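Search messages, topics, senders Go

Memholm Old House List: Archive
Last updated 17/11/2019
4 min read

Subject: Re: which white for the back rooms?

Hello everyone,

I've been meaning to answer this one all week, and every time I sat down to do it the dog wanted out or the kettle went, so please forgive me if some of you have already sorted the poor woman out off-list. I'm going to leave her message in so I can answer it in pieces, the way we used to do it.

> Hi all, fairly new here, we bought the old schoolteacher's place
> on the Clavlow road last April. The back rooms are all painted in
> something that used to be white and is now sort of tea colored.
> My husband wants to put one coat of bright white on everything
> and be done with it. I have a feeling that's going to look like
> a dentist's office. Is there a white that people here like for
> north-facing rooms?

First of all, welcome! I know that house, or at least I know the porch, from when they used to hold the plant swap there. You've got lovely deep windowsills if nobody has ripped them out.

On the color, I'm with you. We did our own back bedroom in the brightest white on the shelf when we first moved in, and I lived with it for 2 winters and was cold the whole time, even with the radiator going full blast. North light is blue to begin with, and a bright white just hands it right back to you. What we ended up with was an off-white with a drop of yellow and a smaller drop of gray in it, mixed at Quartey Paint & Hardware. They'll do a sample jar if you ask at the counter, and they're very patient with people who come back four times in the same day (I speak from experience).

The best advice I was ever given about this was to paint the sample onto a big piece of cardboard, leave a bare border around it, and carry it from wall to wall. If you paint straight onto the old tea color, your eye compares the two and anything at all looks brilliant. Look at it at breakfast, look at it at suppertime with the lamps on, and look at it on a miserable day too. I had my cardboard propped behind the bedroom door for so long that it became part of the furniture and my sister hung her coat on it.

> Also, the plaster has little spots here and there, brownish ones.
> Do I need to do anything special or will the paint cover them?

Now this is where I'd slow your husband down a bit. Some spots cover and some don't, and it depends on what they are. Old nail heads will rust right through water-based paint, sometimes by the next morning. Tannin from the lath does the same thing only slower. Smoke and kitchen grease will come through too, in a yellow cloud. But plenty of spots are only on the surface, and a sponge with a little dish soap will tell you which you've got. Wash first, let it dry overnight, and see what's left.
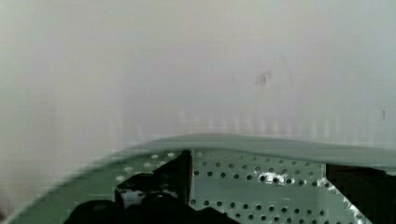 Off-white wall with a small reddish-brown mark, a little right of center.

For a single mark like that I'd never prime a whole wall. Dab it with a shellac-based primer on a small brush, feather the edges out so you don't get a ridge, and give it a second dab once the first is good and dry. Open the window while you do it, the smell is really something. Then paint as normal. If you have a whole constellation of them in one area, that's a different matter, and I'd want to know about the roof or the pipes before spending a cent on paint.

> Last question, how much should I buy? The three rooms together
> are bigger than I thought.

You say in your other message that it's 700 square feet of wall, once you take out the doors and windows. The can we used promised more coverage than we got out of it, and old plaster drinks the first coat like a horse at a trough. I'd buy enough for 2 full coats and have it all mixed on the same day, then pour the cans together into one big bucket before you start. Ours were mixed a month apart and you can still see where one ends, just over the bed, if the sun is low. My mother spotted it from the doorway without her glasses.

Keep whatever is left over in a jam jar, filled right up to the lid, with the color formula written on a piece of tape. Future you will be so grateful. I've touched up our stairwell out of the same jar for 6 years and it still matches.

And do have a look at the big parlor in the Nivthorpe house if you're ever passing on an open day. They used a very similar off-white in there, with the woodwork half a shade darker, and it looks like soft butter in the afternoon. The light comes from the other side, so it won't be quite the same in your rooms, but it might help you bring your husband around.

One more thing and then I really will stop. Somebody asked last month whether the steam stripper is still available for borrowing. It is, it's in my shed, and it has a new hose. Just write to me directly and come by any evening. Bring a box to carry it in because the old one finally gave up, and plan on staying for a slice of something if there's any in the house.

Warmly,
from the yellow house by the mill bridge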